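Second hand play kitchens – worth it or not?

saminas_11
Our two are desperate for a play kitchen. New ones cost daft money so looking at used. Anyone in Greststead got one they liked? Main thing is it doesnt wobble.

Ladell_mum
Get used, every time. Ours came from the Grurkcombe nearly new sale in October and it's still going. Tighten all the screws the day you get it.

jadoon77
Disagree. Paid £144 new for ours and no regrets. Used ones always have doors hanging off, and you never get the instuctions.

Ladell_mum
£144!! For something they'll ignore by Christmas?

raziad
Somewhere in the middle on this. Look for a microwave up top and a proper hob, that's what gets played with. This sort of thing: 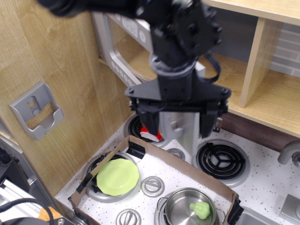
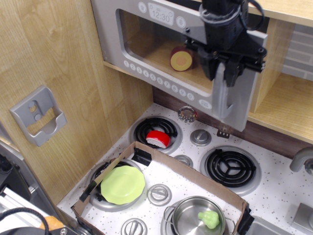
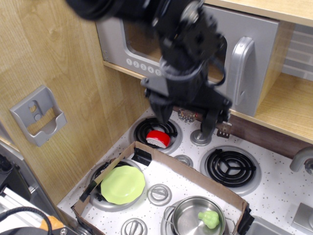
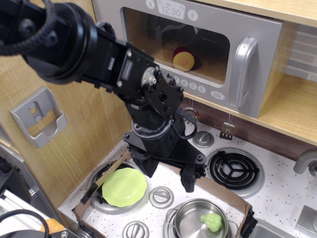 Measure your doorways first. My sister had to take hers apart on the front step, in the rain, kids crying. And ask if the seller smokes, the smell never shifts.

jadoon77
Fair point on doorways. Still say new.

saminas_11
Thanks all. Off to measure the hall – going used I think, sorry jadoon. Does anyone know if teh Grurkcombe sale takes cards?

Ladell_mum
Cash only last time. Go early.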